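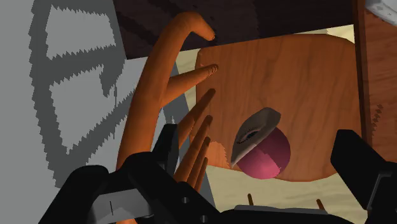 Long orange rod, computer rendering, interior.

Flokisance Driveway Markers
Set of 4, by Geditz

A driveway is easy to find in May. In a hard winter it becomes a matter of opinion, and the plow driver's opinion is the one that counts. Flokisance markers go along the edge before the ground freezes and stand there until spring, pointing out where the gravel stops and your lawn begins.

They are sticks. We sell good ones.

Each marker is a solid fiberglass rod with a plain rounded top and a ground end cut to a point. There is no solar panel, no app and no decorative finial in the shape of a pinecone. We did try a pinecone. It came back from its first winter in Zurkthorpe as a smaller pinecone, and the file was closed.

Putting them in

Set the markers before the first hard frost. If you miss it, you will be drilling pilot holes in frozen dirt with a masonry bit, like the rest of us. Push the rod straight down by hand, wearing gloves. In stony soil, open the hole first with a piece of rebar. Don't hit the top of the marker with a hammer – it will split, and the warranty department has seen that kind of split before.

Place one on each side of the entrance and use the others on curves, culverts and anything you'd be sorry to lose. A straight driveway needs fewer than you think. A mailbox needs one no matter how tall it is.

Taking them out

Twist, then pull. Wipe off the mud and store them flat in the garage, where they will be borrowed for tomatoes. The tomatoes don't mind the color.

Details

Material: solid fiberglass
Color: orange
Top: rounded, no cap
In the box: 4 markers, 2 reflective sleeves, instructions
Item number: 193
Case order: 100 markers, sleeves sold separately

Common complaints

The sleeves slide down. Push them on while they're warm from the house and they grip better. If one still creeps, a turn of electrical tape underneath will hold it.

The neighbors can see them. Yes.

One got run over. Fiberglass bends a fair way and then it doesn't. Throw out any marker with a crack or a fuzzy spot, and keep your bare hands off the fuzzy spot, which is glass.

Ordering

Sets and cases ship from the Rampersad warehouse. Rods travel in a long carton that carriers like to leave standing in the rain, with no harm to the contents. Single replacements are available by item number.

Page updated March 2, 2023.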